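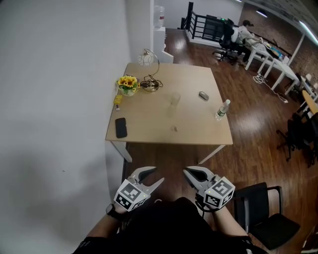
Imke Wunderlich asked after the last session whether a club owes a new signing a house, or only help finding one. She had read the sample contract twice and could see a line for rent but nothing that made the club responsible for what was rented.

She read it correctly. In most of the contracts we use in this course, the club pays toward housing for a fixed period and the player signs the lease. The club's name is not on it. If the boiler fails or the landlord wants to sell, the player deals with it, usually by phoning the player liaison officer.

Unit 5: Moving a Player

This unit covers the weeks between the signing and the point where the player has a permanent address. Read it together with the Haseck case in your packet. The contract clauses from Unit 2 will come up again, so bring them.

Terms you need

Relocation allowance: a fixed sum paid to the player for moving costs. It is normally taxed as income unless the contract says otherwise.

Housing support: rent or hotel costs paid for a set time. In the Haseck contract the period is 60 days, counted from the day the player registers with the league and not from the day he arrives. Several of you missed this on the worksheet.

Liaison officer: the club employee who handles schools, banks, driver's licenses, doctors and anything else that isn't training. At small clubs this is often the same person who books the team bus.

Family clause: a promise of travel or housing for a partner and children. Look for who counts as family. Some clauses cover parents, many do not, and unmarried partners are a common source of arguments.

The Haseck case

A midfielder moves to Haseck in the January window. He has a partner and two school-age children. The club puts him in a hotel near the training ground while the family stays behind to finish the school term. Housing support starts running at once. By the time the family arrives in March, most of the support has been used up on a single room.

The club then offers a house through Zeltent, the rental agency it uses for all its players. The house is large and gated, and it is a long drive from the only school with places for both children. The partner prefers a smaller place in town. The club says its support applies only to Zeltent listings. The player's agent says this was never written down. Both statements are true as far as the file shows, and the file also has an email from the liaison officer calling the in-town house "fine by us."

Notes on the case:

The email matters. Whether it binds the club depends on who had authority to approve housing costs. Check the signature page before you answer.

The timing problem could have been fixed with one sentence. Housing support can be split, with a hotel period for the player alone and a second period that begins when the family lands.

Press coverage of the gated house started before anyone had moved in. The listing photos were public, and a local site ran them with the asking rent. The security risk belongs in your answer. A club that steers players toward one agency's listings makes their addresses easier to guess.

Loans

Loan moves are harder. The player keeps a home near the parent club, lives somewhere else for half a season, and may be recalled. Van der Merwe's checklist, handed out in class, asks which club pays for the second home and who pays if the lease outlasts the loan. At Vullatitz the answer was a furnished apartment held by the club all year and passed from one loan player to the next. It saves money. Players with families tend to turn it down. 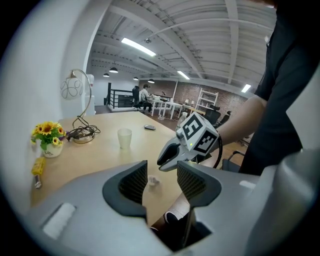

For next time

Write a housing clause for the Haseck midfielder. Keep it under one page. It should say when support begins, what ends it, which agencies may be used and who can approve an exception. Use plain wording that the player could read without his agent.

Then read section 6 of the packet, on players who are sold within a year of arriving. Pay attention to the lease break fees, and note which side paid them in each deal.

Drafts go in the course folder before class starts. Late drafts will be read but not marked up.

Related handouts

Unit 2: Reading a Player Contract
Unit 3: What Agents Do and Who Pays Them
Unit 4: Medicals and Announcement Day
Unit 6: Early Sales and Broken Leases
Player Homes and the Press: Privacy Basics
Worksheet: Counting Days in the Haseck Contract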